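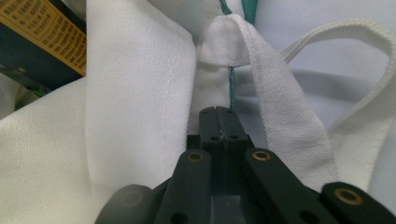 A canvas bag should be packed from the bottom up, Mirjana Živković told me in May, and the boxes must stand against the side, never flat. She has carried her groceries home to Palano this way for 40 years. I tried it with my own white tote and I was surprised. The straps sat better on my shoulder — the weight stayed close to the body. Heavy canvas keeps its folds, so she irons hers while it is damp. Mine I only shake out and hang by one handle behind the kitchen door.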